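Open Day at the Lahlou Workshop: Your Questions

When is it?
4 June 2026, from 2 in the afternoon. Demonstrations run for 3 hours and you can drop in at any point.

Do I need to book?
Only for the hands-on table, which takes 2 people at a time. Everything else is open to anyone who walks in, and we have room for 180 visitors over the day.

What will I get to see?
Our two-arm table, which we call Dondance! Both arms work over the same black cloth, picking up plastic cups and other small things from a desk. It's slower than people expect, and we love watching it anyway. Stand near the front if you can, the finger work is the best part.

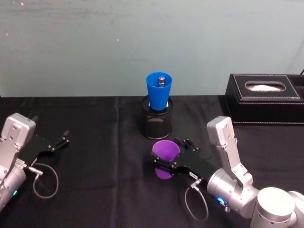

You're welcome to ask for a move to be run again. We do it all the time ourselves (usually just for the fun of seeing it from the other side).

Can my kids try it?
Yes please! Anyone tall enough to see over the table can have a turn at the controls, with one of us beside them.

What is Indance?
The software we use to teach the arms new moves. There's a short talk on it in the Fender room, no coding knowledge needed.

Can I take photos?
As many as you like, but please leave the flash off near the arms.

I can't make it. Will there be another one?
We're hoping for July. Check back on this page for the date.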